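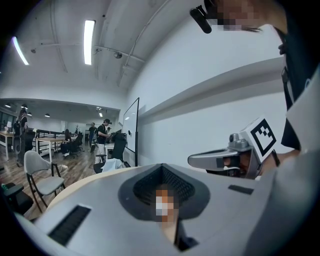
Niscombe holds its open day in January, when the only competing attraction is sleet, and I drove up with Lies Van Loon on the promise of a tour and a sandwich. The old Clivell works has been split between 6 tenants, and the one we had come for, Nosum, has the long room on the second floor. I am a ceilings person. Lies is a floors person, having once tripped on a good one, and between us we usually manage to miss whatever is in the middle. This ceiling is painted white, with thin white pipes and conduits running across it on the diagonal, as if the shortest way to the back wall had been a matter of pride. Fluorescent tubes do the rest. They flatter no one, and I include the sandwich.

The brochure calls it "a heritage workspace." What the heritage consists of is a freight elevator that has been out of service long enough to have its own framed photograph, plus a brass plate reading 2315 that three separate people explained to me in three separate ways. It is an inventory number, or a street number from before the road was moved, or the weight limit in pounds of something since taken out. I liked the third man best and have decided to believe him.

We had signed up for the two o'clock group. So had everybody else, apparently, and the two o'clock group set off at 2:25 in a long, polite line that took the stairs at the speed of its slowest knee. Our guide, a cheerful woman from the building office, had a gift for stopping in doorways. From the back half of the line we learned a good deal about the building's new windows, which cost more than the building did in the year it was last sold. Lies asked if they opened. They open in summer, we were told, by arrangement.

Up in the long room things improved. There's a table with a curved edge in light wood, and I'm fond of a table with a curve in it, having spent my working life bruising my hip on the other kind. The rest of the visit to Nosum was standing and nodding. I'm good at both. A man from the firm took questions and answered most of them with "it depends," and when a boy near the front asked what it depended on, he laughed and said that was the right question, then moved on to the next one.

Over his head, between two of the tubes, there hung a small dark dome. Lies said security camera. I said possibly. We gave this more time than it deserved and missed the part about the roof.

Downstairs, the other tenants had put out what they had. Jaramillo, who do bookbinding and repairs, were easily the best of the lot. They had a cast-iron press you could try for yourself, and a stack of 500 blank notebooks they were hoping to have less of by evening. I bought two. The woman at the press showed me how to round a spine with a hammer, then gently took the hammer back. If you go next year, start there and work up, before the stairs fill.

A few practical notes:

- Parking is in the field behind the works. Wear boots. The sign says "overflow" but I never found what it was overflowing from.
- The coffee is free and the lids are not where the cups are.
- Sandwiches ran out before three. I had cheese. Lies had the last egg one and hasn't mentioned it since, so draw your own conclusions.
- The restroom on the second floor is locked. The one on the first floor is behind the bookbinders, through a door marked "Paper."

We were back at the car by a quarter past four with the light going and mud up to the second lace hole. Lies said the floor upstairs was maple and had been sanded at least once too often. I hadn't looked at it. She asked what the ceiling was like and I told her, pipes and all, until we reached the highway, where she turned on the radio.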